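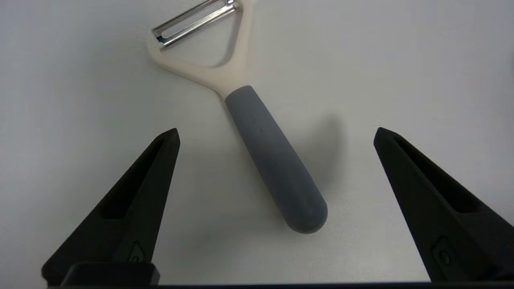

Moving money abroad with Sendbridge: your questions answered

Reading time: 2 minutes

We've had a great many letters and calls since we wrote to you in February, so we've gathered the questions that come up most often and tried to answer them properly. If yours isn't among them, do get in touch.

Why is my transfer taking longer than it used to?

Every payment leaving the country is now checked against the sanctions lists twice, once by us when you press send and once by Baxter, the bank that carries the money overseas. Most payments sail through. A few are set aside for a person to look at, usually when a name is very like one on a list or the address is incomplete (a missing postcode is the usual culprit, and we've all done it!). Those can wait up to 2 working days.

Have I done something wrong if my payment is held?

Almost certainly not, and please don't worry if it happens. A customer with a common surname may find it happens more than once. We keep a note of what you've already told us, so the second time should be a good deal quicker.

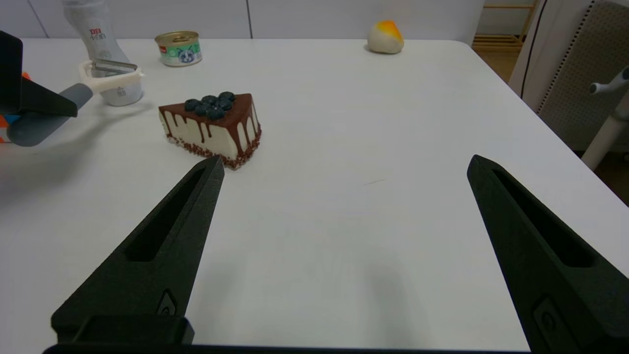

Which countries can I still send to?

The list stands at 41 and you can see all of them when you log in. We used to reach a few more through Flemov, but that arrangement has ended and we haven't yet found another partner we're happy with. Regular payments to those places were stopped before the change and the money stayed in your account.

What will you ask me for?

Usually just what the payment is for and how you know the person receiving it. For larger sums we may ask where the money came from, and a payslip or a solicitor's letter about a house sale will normally do nicely. Send papers through your secure inbox, please, and never by ordinary email.

Has the fee gone up?

No, the fee is the same. The exchange rate moves all day long, as it always has, and the one you see on the confirmation page is the one you'll get, even if the payment is then held for checking.

Can I cancel a payment that's being checked?

Yes, as long as it hasn't left us for Baxter. Look for "Cancel" beside the payment, or ring us and we'll do it while you're on the line.

I'd like to talk to somebody. Who do I ask for?

Dougal Jardine looks after the payments desk at our Iswood office, and he and his colleagues are very glad to go through things at your own pace. Have your customer number handy and choose extension 321, or extension 341 if you're ringing about a business account.

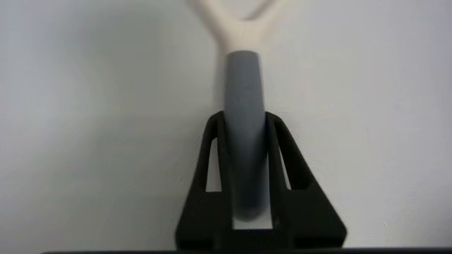
Cream-white fork and grey shaft, upright

Page last checked 12 October 2025

Related questions
Setting up a regular payment
Sending money to a student overseas
What happens if I type the wrong account number?
How to make a complaint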